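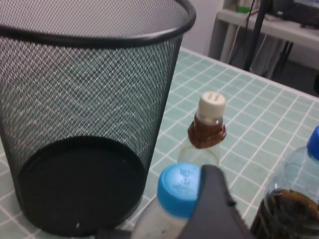

Photo: Odette Guillot

1/ Our speaking club in Stelau has a problem that I think many clubs know. People come once, they listen, they say it was very nice, and we don't see them again. I want to write down what we tried this October.

2/ First, the guest speech. Before, we asked every guest to stand up and speak for one minute. Killian Aubert said this frightens people — he was right, I think. Now a guest can say only a name, or pass.

3/ Second, the evaluator. Every new member gets the same evaluator for the first 3 speeches. Mine was Uwe Hinrichs. He told me I say "so" before each sentence. I still do it, but now I hear it.
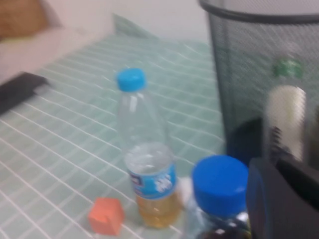
Bottle with the blue cap, small orange cube.

4/ Third, the table topics. We had the same old questions for years. Régis Chauvin wrote new ones, and they are much easier to answer when English is not your first language. "Describe a neighbor" works well. "What is justice?" does not work at nine in the evening.

5/ We also gave out 400 flyers in Hamel. I can name one person who came from a flyer. Most guests come with a friend, so next year I would print less and invite more. 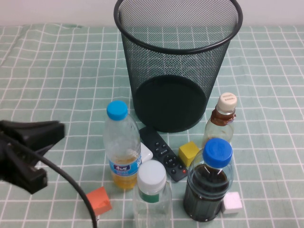
6/ Something I did not expect: our older members liked the changes more than the new ones. One of them is 82 and gave her first humorous speech this month. She forgot the ending and sat down, and the applause was very long.

7/ Next open evening is 30th October, the usual room, seven o'clock. You can pass when we come to your name. If your club has a better way to keep guests, please reply, I will read it to the others.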